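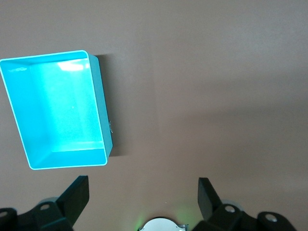 Open-top box, turquoise.

Kwok Street Swap Shelf: Frequently Asked Questions

Updated April. Read this before you email please, most of what we get asked is in here.

What is the swap shelf?

Free shelf for small household stuff. Bring something, take something. Or just take something, fine. Or just bring. Back hall of the Noson building, ground floor, past the mailboxes.

Do I have to sign up?

No. Members get the monthly list by email, that's the only difference.

When is it open?

Same hours as the building. 8 am to 9 pm. Side door locks at 6 so after that use the front.

What can I bring?

Kitchen things, toys, books, picture frames, yarn, working lamps, tools that fit in a shoebox. Clean. If it has a cord, plug it in at home first. Jigsaws ok if you've counted the pieces, or write "not counted" on the lid.

What can't I bring?

Mattresses, car seats, bike helmets, medicine, opened food, paint, anything with a gas can smell. No clothes except kids' coats October thru February. We had to get strict on clothes, there were bags up to the ceiling.

Is there a size limit?

If one person can't carry it in, it doesn't go on the shelf. For furniture put a card on the corkboard and have people pick up from you.

How many things can I drop off at once?

One grocery bag. Moving out or clearing a relative's place? Write to Larasati Halim first and she'll give you a time slot. Please don't leave twelve boxes in the hall overnight.

How many things can I take?

No limit on small stuff. Be decent about it. Books, take up to 25 at a time, teachers can ask for more.

Do boxes and bins count as items?

Yes! Empty bins with no crack go very fast. Lids taped on. If there's no lid just leave it open, someone will want it. If you lend us a bin to carry things in and want it back, write your name on the bottom in marker, otherwise its going on the shelf.
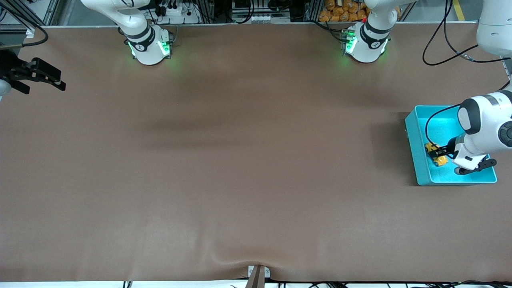 Can I reserve something?

No holds. One exception, cribs and high chairs on the corkboard, 3 days, ask Wulan Tambunan.

I left something by mistake, can I get it back?

Email quick. If it's still there we'll pull it. If not, we can put a note in the next list and that's all we can do. Keys and wallets go to the front desk.

Can I sell what I take?

We'd rather you didn't. We don't check. If you make a good sum off something, the jar by the door is there.

Does it cost anything?

No. Shelf costs the building $200 a year, mostly bulbs, labels and the dump run. Jar covers part of it.

What happens to things no one takes?

Stays up for a month. Colored dot on the tag tells you which month. After that Fikri Siregar drives it to the Pravier thrift store, and what they turn down gets recycled or thrown out.

Do you fix broken things?

Not at the shelf. Repair night is seperate, run by Ga-eun Ha, 50 people on the mailing list and a waiting list for sewing machines. Ask at the desk.

Can my kid's school class come?

Sure, mornings are best. Give us a week's notice.

Can I help out?

Yes please. Sorting takes an hour, evenings mostly. Bring gloves if your hands dry out from cardboard.

Parking?

Two short stay spots on the Midus Lane side. Don't block the ramp. They will tow.

Still have a question?

Leave a note in the box at the desk for Aiman Rahman or reply to any list email. Allow a few days.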